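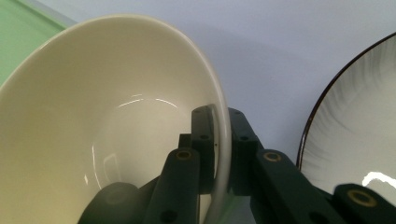 Figure 7.1 A linkage gripper closed on the rim of a ceramic bowl, with one finger inside the basin and one outside. A brown-edged plate stands to the right.

Chapter 7
Handling Work and the People Who Do It

Learning objectives
After reading this chapter you should be able to:
describe a handling job as a sequence of grasps, moves and releases;
distinguish between a task, a job and a role when planning an automated cell;
identify the work that remains, and the work that is created, when a handling task is automated;
prepare a simple task inventory for a dishroom, packing bench or similar workplace.

Key terms
rim grasp, contact pair, exception, residual task, task inventory, recovery time, pacing

7.1 Introduction

Earlier chapters treated the machine. Chapter 4 covered linkages and pivots, Chapter 5 covered grasp force, and Chapter 6 covered the layout of a cell. This chapter deals with the workplace into which the cell is put. The running case is the sorting of clean crockery at Naidoo, a contract catering firm with a central dishroom serving several dining halls. The same method applies to glassware, trays, small cartons and other rigid goods.

Crockery is a useful case for two reasons. The objects are familiar, so the reader can judge a proposed method against experience. They are also awkward for a machine. Glazed surfaces reflect light unevenly, and bowls and plates of the same colour may be stored side by side while calling for quite different grasps.

7.2 The grasp as a unit of work

A person sorting bowls seldom thinks about where to hold them. The hand goes to the rim, the base or the outer wall according to what is nearby, and changes its mind on the way. A gripper must be given a contact pair, meaning two surfaces on which the fingers will close. In Figure 7.1 the contact pair is the inner and outer face of the rim. This is called a rim grasp.

The rim grasp needs clearance on both sides of the wall of the bowl. Inside the basin, clearance is rarely a problem. Outside, it depends on the neighbouring object. A plate standing close to the bowl limits the space in which the outer finger and its linkage can travel, and the approach path has to be planned with that plate in mind. A second limit is load. A bowl held at one point on its rim will tend to rotate about that point if its centre of mass lies well to one side, and a heavy bowl may need a slower move or a different contact pair.

Each grasp, move and release is recorded as one line in the task inventory. The record should note the object, the contact pair, the clearance available, and what a worker now does when the grasp fails.

7.3 Task, job and role

These three words are often used loosely. In this book a task is a piece of work with a clear start and finish, such as moving one bowl from a bench to a rack. A job is the set of tasks assigned to one position on a shift. A role includes the job together with its informal duties: training new staff, noticing chipped stock, answering the telephone.

Automation is bought at the level of the task and felt at the level of the role. The Naidoo inventory, completed in November, listed 161 tasks across the dishroom. Of these, 50 were judged suitable for the proposed Radalix cell. No position consisted only of suitable tasks — every job on the roster kept some manual work, and most kept the parts that varied from hour to hour.

The dishroom supervisor, Nomvula Kruger, objected to the first draft of the plan on the ground that it left out inspection. Sorters had been checking rims for chips with a fingertip as they stacked. The check had never been written down, took no separate time and appeared in no job description. Once the cell took over stacking, the check would have disappeared. It was entered in the inventory as a residual task and given its own station.

7.4 Exceptions and recovery

An exception is any event the cell cannot resolve without a person. Common exceptions in crockery handling are nested bowls, an object outside the stored set, and a slip during the move. During one trial period the cell attempted 702 picks and completed 600 of them without help. The remaining 102 each called for a worker.

Recovery time is measured from the stop signal to the restart. It includes walking, and in a cramped dishroom walking may be the larger part. Where exceptions arrive unevenly, the worker assigned to recovery cannot settle to another task, and the labour released on paper is not available in practice.

Pacing also changes. Manual sorters at Naidoo set their own rate and worked ahead before the midday peak. The cell ran at a fixed rate, so racks had to be supplied and cleared to suit it. The rosters were redrawn to allow two workers to trade the supply and recovery positions part way through the shift.

7.5 Plan of the chapter

Section 7.6 sets out the task inventory form in full. Section 7.7 covers consultation with staff before equipment is ordered, and Section 7.8 deals with training and pay classification. Worked problems on recovery time follow in Section 7.9.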